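Workshop > Newsletter > Bench Notes

Getting the sidewalk unit ready for its new street

I spent most of October with my head inside one delivery robot, so you're getting a maintenance story this time. The machine is our oldest Clindetti cart, the one with 1710 hours on the clock, and it's moving to the simulated street course before it goes back outdoors.

First job was the wheels. The left rear had a squeak I'd been ignoring since summer (sorry, left rear) and when I pulled the hub, the bearing was gritty enough to hear from across the bench. I swapped all 4 while I was in there, regreased the seals and put the hub bolts back with fresh thread locker. If you do this at home base, leave the cart on its stand overnight. I got impatient once and had to do the whole lot again!

Then the drive settings. Our Reltora controller limits how hard the motors push when a front wheel meets a ledge, and the old value was set for the smooth floor at Woldegiorgis, so the cart would just sit there humming at a raised joint. I nudged the limit up by 20 percent, ran it back and forth over a strip of scrap paving, and checked the motor temperature after each batch. So far so good, though I'd like a longer run before I promise anything.

The last piece was loading the street map into the Prerutora simulator, and this is the part I always enjoy. We build the block on the computer, drop in a virtual copy of the cart with the same wheel size and motor limits, and let it go up and down the pavement while I drink my coffee. The log came to almost 900 passes, and I'm still picking through the ones where it slowed down for no reason I can find. My money is on the shadow edges.

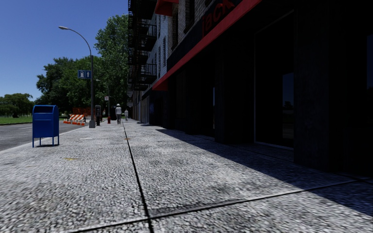

The simulated block, with slab seams, a mailbox by the curb and two walkers up ahead.

Next up is the lid hinge, which has been held shut with a strap for far too long. If anyone has a spare spring for that model, drop it on my bench and I'll owe you a donut.

14 shares | 3 comments

Contact the newsletter desk | Back to top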